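**Open day on 17th April - worth taking kids to the robot kitchen table?**

Posted by Brusatau

Hi all! I saw that the Krawczyk workshop has an open day coming up and the flyer mentions a robot arm that handles toy food. Has anyone been to one of these? I've got two kids (one robot crazy, one who only wants snacks) and it's a 30 minute drive for us. Do they let you get close, and is there enough going on for a whole morning?

---

**Serkex**

Go! We went to the last one and I'm still talking about it. The arm works over a white table with play kitchen stuff on it, and mine stood there picking favorites the whole time. The ketchup bottle on the plate won by a mile. 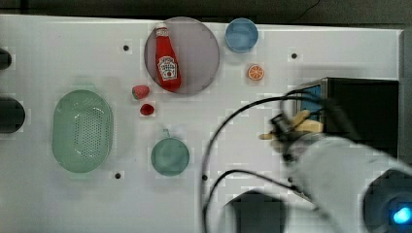
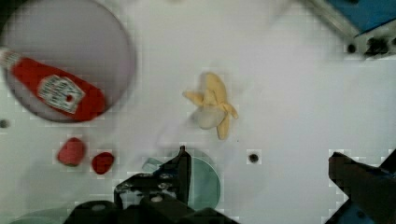
Can kids drive the arm themselves?

Older ones can, in short turns with a staff member next to them. You sign up at the front desk, and there were only 4 places per session when we went, so do that before you look at anything else.

I really didn't expect to enjoy it as much as I did. The guy at the table was happy to answer every question, including a long one from my youngest about whether it likes strawberries. They also had a talk upstairs on how grippers are designed - a bit technical, but I loved it and would sit through it again. Parking is on the grass behind the building. Wear shoes you don't mind getting muddy!

---

**Custedex**

its good but gets busy, 400 people last time I think the sign said and they stop letting people in at 500. get there early. food truck only takes cards

---

**gatepost_lane**

Agree with Serkex on nearly everything, but I'd say a whole morning is a stretch for little ones. We did the arm, the talk and the sorting belt and were ready for lunch before noon. The belt is in the second hall and easy to miss, so ask at the door. It's a great thing to watch, and there's a bench right in front of it where you can park a tired kid for a while. Strollers are fine downstairs. The talk is up a flight of stairs and I didn't see an elevator, so we took turns.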